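Clellel lab shares a new way to teach robot arms from fewer demonstrations

July 17, 2018
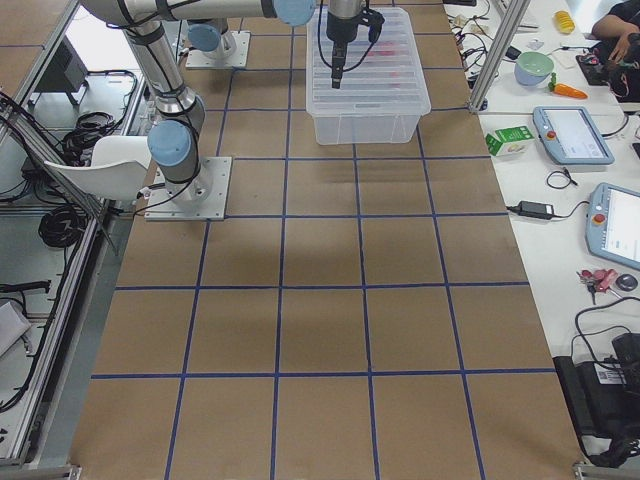 I've been promising to write this one up for months, so here goes. Our group at Clellel has finished the first full round of tests on Priline, a training method that lets a robot arm learn a handling job from a much smaller pile of demonstrations than we used to need. We're releasing the results today, along with the code and the full set of recordings, and I'm pretty chuffed about it.

The short version goes like this. To teach an arm to do something like open a storage bin, you normally guide it through the motion again and again, and the software learns from what you did. Our old approach took 810 demonstrations before the arm was any good at our bin job. Priline got to the same level with 148. I ran the numbers again when I first saw that, and then I asked a colleague to run them without telling them what I'd got. Same answer.

So what changed? Mostly it's how we treat position. Older training runs (ours, anyway) mixed up two questions: where is the thing, and what do I do once I've reached it? If the bin moved a little way across the table, the arm behaved as though it had met a brand new bin. Priline splits the two. One part of the model works out which patch of the table the object is in, and a second part handles the close-up work, always from the object's own point of view. A demonstration recorded in one corner then counts for the whole table.

That's the reason for the tape, by the way. We cover the table in brown kraft paper and mark it into big squares with dark blue tape, and every trial starts with the bin placed according to a list drawn up beforehand. People visiting the lab always expect something fancier! We did try projecting a grid from overhead early on, but the projector drifted as it warmed up and the tape never has. Paper is cheap, and when it gets scuffed we roll out some more.

The test itself was simple to describe and a pain to run. The arm had to come in from above, find the lid of a plastic bin, get it off, and reach the things inside. Clear plastic is miserable for robots. Depth sensors see straight through it or bounce off it at odd angles, and a ridged lid makes it worse. We picked it on purpose, having been told more than once (fairly!) that our earlier results were all on nice matte cardboard boxes.

We ran 1,194 trials in total. Priline finished the whole job in 78 per cent of them. Our older method, trained on the same small set of demonstrations, managed less than half that. With its full set it caught up, as you'd hope, but it still fell over whenever the bin was put down in a square it hadn't seen in training. Priline hardly noticed.

Now for the bits that didn't go so well. The arm still struggles when the bin is right out near the far end of the table, where it has to stretch and the wrist runs short of room to turn. It also has a habit of pressing down harder than I'd like when it can't quite find the lip of the lid. We cap the force in software, so nothing gets crushed, but a person wouldn't do it and I'd rather the arm didn't either. And everything we're reporting is for one arm working alone. Our table is set up with two, and getting them to share a job (one steadies, the other lifts) is the obvious next step. I have early results for that and they're too wobbly to show anyone yet.

I should also say what we mean by a demonstration, as labs count these differently. For us it's one complete go from the rest position through to the end of the job, guided by a person, with the failed goes kept in the file and labelled as failed. We leave those in because Priline learns a fair bit from them. When we took them out, the results dropped, which surprised me more than anything else in the whole project.

The work was done with our partners at Stustholm, who built the simulation we used to check ideas before trying them on the real arms, and with Dai, whose engineers helped us sort out the gripper timing after a long and grumpy autumn. Both are planning their own trials. Stustholm wants to know whether the method carries over to a different make of arm, and Dai is interested in packing lines, where bins turn up slightly crooked all day long and someone has to keep nudging them straight.

The release has the training code, the recordings from every trial including the embarrassing ones, and a printable plan of the grid so other labs can tape up a table to match. If you do, please tell us how you go, good or bad. We'd especially like to hear from anyone working with see-through or shiny containers.

We'll be running open lab sessions in September for researchers and students who want to have a go at guiding an arm themselves. Places are free, and bookings go through the Clellel events page. Media questions and requests for the full report can be sent to the lab office.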